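Jesent open afternoon, April: can it do the washing yet?

Jesent held an open afternoon in April at its workshop on the Landadov estate and I went along with Mansa Eshun from our housing association. We run a shared laundry for 500 flats and she wanted to know if any of this was worth putting in a budget. Short answer, no, but I came away with more notes than I thought I would.

Getting there

The 10 bus stops at the gate. Sign in at unit 2, then up the stairs. Tea was provided. The tour began at 2 and ran late because the group before ours had a lot of questions about insurance.

Towels

The first bench was towel folding, done by an arm they call Adell. It picks a towel out of a heap, holds it up by one edge, finds a corner and lays it flat. Hand towels came out well. A bath towel took three goes and ended up folded with one side hanging out. Dzifa Arthur, who showed us round, said the large ones are slow because the arm has to keep letting go and looking again. Mansa timed one bath towel at just over four minutes. She can do a basketful in that.

Shelf stacking

Next door was the shop-floor work. Annan is a wheeled unit that fills shelves with tins and boxes, and it was the most finished thing we saw. It worked steadily while people walked past and stopped when someone left a bag in the aisle. Bags of crisps are still done by hand. Dzifa said a small shop is trying one out overnight, with a member of staff on site.

Hangers

I had expected hangers to be easy, as they are stiff and don't change shape. Dzifa said they are among the worst things on the list. One alone on a table is fine. Put a few down together and they hook into each other, and the machine has to work out which arm belongs to which hanger before it closes on anything. If it guesses wrong it lifts the lot. They have 3056 recorded attempts at hangers so far and she would like a good many more. The plastic ones give the most trouble when they are all the same colour.
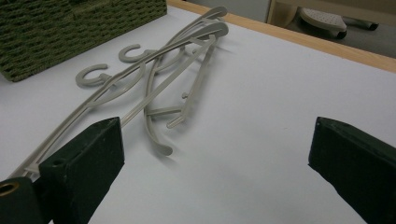
What it would cost us

No prices were given for Adell, as it is not for sale. Annan can be leased, but we have no shelves to fill. Mansa asked about a machine that only sorts and hangs shirts and was told to ask again next year. We have put our names down for the next open afternoon and will be getting the second dryer repaired in the meantime.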